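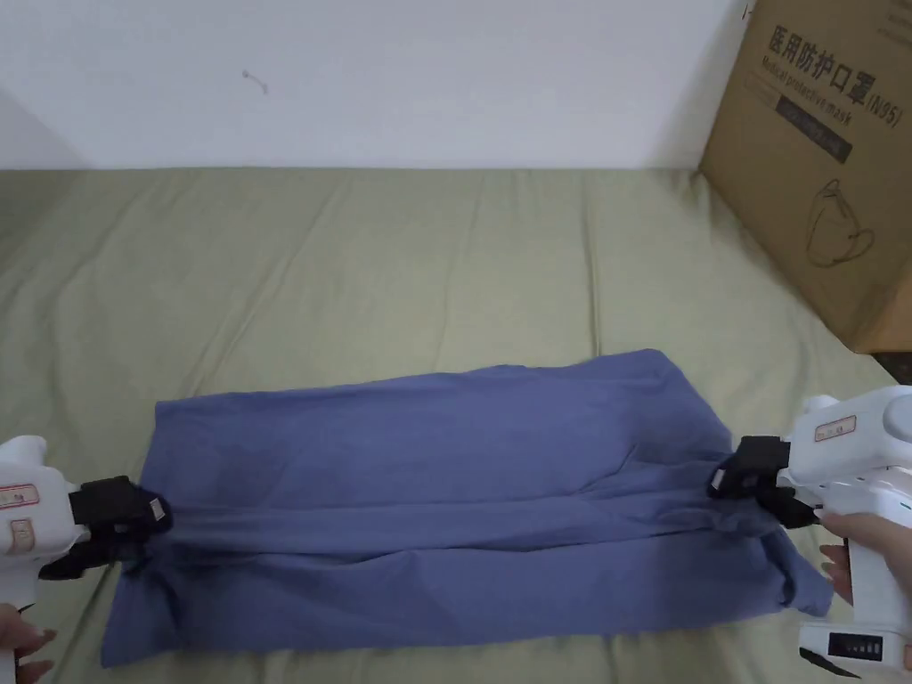 My savings account paid me 57 cents last month. I've decided to be mature about it and post a thread.

The bank is Hestedico Savings. You may know it from the commercials where a couple in matching sweaters looks at a lake. I have been a customer long enough that my debit card once came with a free calculator.

The rate on my account is called the Loyalty Rate. I assumed that was a reward. I finally looked it up and it's the lowest one on the page, below something called the Dormant Rate. There are people who forgot they had an account and they are out-earning me.

New customers, meanwhile, get the Welcome Rate, which is many times what I get. The Welcome Rate is in a large cheerful font. Mine is in the footnotes, next to the part about wire transfers to ships.

This was the bank's explanation in February, when I wrote to ask: "Deposit rates reflect a range of market conditions." Fine. But when the Fed raised rates, my credit card from the same bank heard about it by lunchtime. My savings account is still waiting for the mail.

Economists have a name for this. They say deposit rates are "sticky." They go up slowly and come down fast. I'd call that greased in one direction, but I didn't go to graduate school.

My friend Roksolana Kobzar used to work in deposit pricing at Brernolmont, before it got merged into something with a shorter name. I asked her how a bank picks the rate for existing savers. She said, "We'd lower it a little and see who called."

I asked how many people called.

She said they had one guy. They knew his voice.

So there's the monetary transmission mechanism for you. The central bank moves, the markets move, billions change hands, and at the end of the line there's one guy on hold, listening to pan flute.

I decided to be the guy. Called at 9 in the morning with a coffee and a page of notes. Hold time was long enough that I finished both.

The rep was very nice. She said she couldn't change my rate, but she could move me to the Premier Saver, which has a higher rate and a minimum balance of $1000. I have that. I've had that the whole time. I asked why I wasn't already in it. She said, "You'd have to ask for it."

I asked for it. It took four minutes and one security question about my first pet.

Then she asked if I'd like to hear about a five-year annuity. I would not.

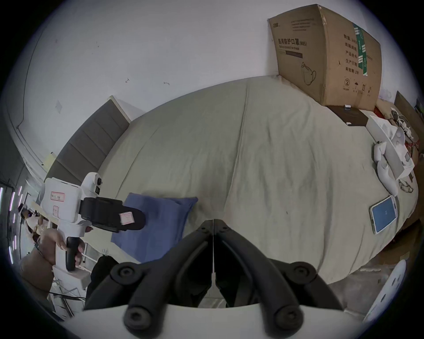
Do I have to switch banks to get a better rate on my savings?
Often it's enough to ask your own bank which savings accounts it offers now and whether you can be moved to one that pays more. If the best of those is still low, compare it with what other insured banks and credit unions are paying, and check the minimum balance and fees before you move anything.

Several of you are asking about fees, and you're right to. My old account had a "paper statement convenience charge." I didn't find it convenient. Read the fee sheet before the rate sheet – it's usually the better written of the two.

Somebody also asked about Flundham Credit Union. I looked. Their rate is better than my new one, and their website appears to have been built by a member's nephew during a thunderstorm. I'm tempted anyway.

To the reply guy who says I should put it all in gold: this is the emergency fund. It's for the water heater. The plumber at Lysenko & Sons does not take gold, I'm pretty sure, though he did once accept a snowblower as a deposit.

And to the person who says 57 cents is "still free money": prices went up in the same month. Run the numbers and I paid Hestedico to hold my cash. They could at least have sent another calculator.

Update for those following along: the Premier Saver is live. A letter arrived thanking me for my loyalty and letting me know the rate is variable and may change at any time.

I've saved their number in my phone.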